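Singers wanted for the Bokance Community Choir
Posted Sep 8, 2019

We're looking for new voices! Bokance Community Choir is starting work on its biggest concert yet, next February at Cistaria Hall, and we'd love to have you with us (yes, you, even if the last thing you sang was a hymn at school).

There's no audition. You don't need to read music either. Most of us learn by ear, and Alistair Munro, our musical director, records every part separately so you can practise in the car or the kitchen. He's very patient and will happily go over the same four bars until the altos stop laughing.

We need tenors and basses most of all, but every section has room. You must be 16 or over by the time of the concert.

What we'll be singing

Two sea songs arranged by Alistair, a set of Thai folk tunes taught to us by Wichai Intarasuk, and a brand new piece called The Plistine Road, written for choir and brass band. The Bailly Band are joining us for that one and I can't wait to hear the two groups together. Wichai will go through all the words slowly and nobody is expected to know any Thai beforehand. The hall seats 300 and last year we sold 200 tickets, so there's a bit of work to do on that front too!

When and where

Tuesdays, 7.15 to 9.15 pm, in the upstairs room at Plistine House. There's a lift at the back entrance. Tea at half time, and bring your own mug if you can. Parking on the street is free after six. The 9.30 bus stops right outside for anyone heading back into town.

What it costs

Your first three rehearsals are free. After that it's £5 a week, or £3 if you're a student or not working. Music is included, and you can keep your folder.

What to wear

Plain black for the concert, any style you like, with one of our teal scarves. We lend you the scarf and ask for it back afterwards.

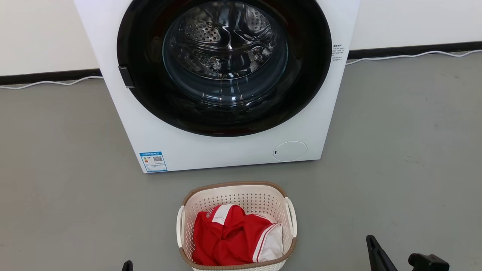
Scarves go through on a cool wash, 30 degrees, with nothing red in there please, and no tumble drying or they come out half the length. If you'd like to help with sewing new ones, tell us when you write. We still need somebody for the posters as well, and a page turner for the piano at the concert.

How to join

Just turn up ten minutes early on any Tuesday and ask for Alistair, or drop us a note through the contact page with your name and whether you think you sing high or low. Not sure? Put "no idea" and we'll find out together on the night.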